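# What do you call the grass out the front?

My project for Language and Place, second semester, Letham stream
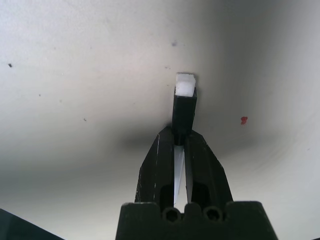
Lauri Leinonen read my first draft and wrote across the top that I'd spent a whole page on lawnmowers before mentioning a single word anyone had said. Fair enough! The lawnmowers are mostly gone. What's left is about the strip of grass between the footpath and the road, and the names people have for it.

I grew up saying nature strip. My mum says it, my nan says it, the council letter about not parking on it says it. Then I moved to Groston for uni and my housemate Hyun-seo Cheon asked who was meant to mow the verge, and I had no idea which bit of the yard she meant. We had a proper argument about it over the washing up, and that argument is more or less where the project came from.

## How I went about it

I walked six streets near the Tabrizi bakery, mostly late in the afternoon when people were home and watering, and asked anyone who looked like they had a minute. I ended up with 30 people. I pointed at the grass and said "what would you call this bit?" and wrote down the first thing they came out with. If they gave me a second word I put that in another column.

Pointing was Amparo Cuadros's idea (we're in the same tute). I'd been planning to describe it in words, and she pointed out that as soon as I said "the grass strip" half of them would say strip back to me. So I pointed, a lot, and felt like a bit of a goose doing it.

I also asked where each person had lived as a kid. I didn't ask ages. I chickened out after the first house, to be truthful, and I wish I hadn't.

## What people said

Nature strip won, no surprises there, with more than half. Verge came next with eight, and nearly everyone who said it had grown up in the west or had a parent from there. Two people said footpath for the whole lot, concrete and grass together, which I had never heard before and had to check I'd understood. They both said yes, footpath, all of it, what else would it be.

After that it gets messy. One man called it the council's. I asked if that was a name or an opinion and he said it was both. A woman on the corner said boulevard, and she'd come over from Canada, where apparently that's quite normal in some towns. And there was a kid on a scooter who said "the dog bit". His dad said nature strip, but I've counted the kid as well because he lives there and has as much right to name it as anyone.

The second column was the part I liked best. Lots of the nature strip people had picked up verge from somewhere, often from a partner, and they'd tell me about it as though they were confessing something. Nektarios Andreadis told me he says one at home and the other at work (he lays turf, so the customers' word goes on the quote). I'd assumed everyone had one word and stuck to it, so I hadn't left much room on the form, and by the last street I was writing up the margins.

## Things I'd change

The streets are all close together and the houses are all pretty similar, so this is really a report about one small patch of Groston. I'd love to do the units behind the station, where there isn't any grass out the front, and see if people there use a word for it at all.

I should have taken ages, as I said. I'd also record the answers next time. My handwriting when standing up is shocking, and there's one entry that could be "kerb" or "herb". I've left it out of the totals.

Sotiris Koutsoukos asked at the presentation whether the council signs push people towards nature strip. I reckon they might, but I never asked anyone about signs, so I can't say. The full table is in the appendix, with the street names taken off. Hyun-seo still says verge, and it's my turn to mow it.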